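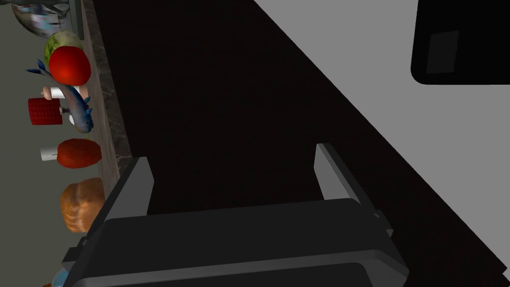
Ticket: Open day demo, kitchen sim on visitor screen
Opened by: Manee Siriwan
Date: 30 March 2023
Status: Open, waiting on Brulleck

Problem
Wrist view on the visitor screen freezes when the arm starts its run in the kitchen scene. Arm keeps moving in the sim. Visitors from Schnyder are booked for the demo in 2 groups, 15 and 18 people.

Steps taken
1. Restarted the viewer on the demo PC. Froze again on the next run.
2. Reloaded the scene with the full row of food and other objects next to the counter. Bread, fish, tomato and the two red lamps all load. Gripper is open and empty at the start, as it should be.
3. Swapped the network cable to the Preltel switch. No change.
4. Set the viewer buffer to 1000 and ran again. View kept updating this time. Saved a wrist view with the window and white cabinet in it – gripper still open, nothing in it.
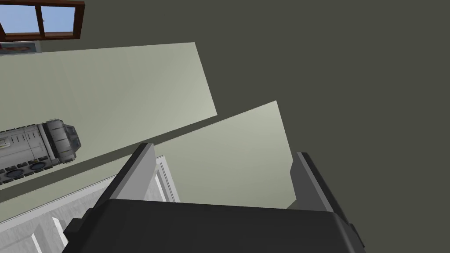 5. Ran the full demo again with the same buffer. No freeze, but the view lags behind the arm.

Still to do
Brulleck to check if the lag comes from the viewer or from the Ratora plugin. If there is no fix before the first group, we run with the lag – please don't change the buffer back.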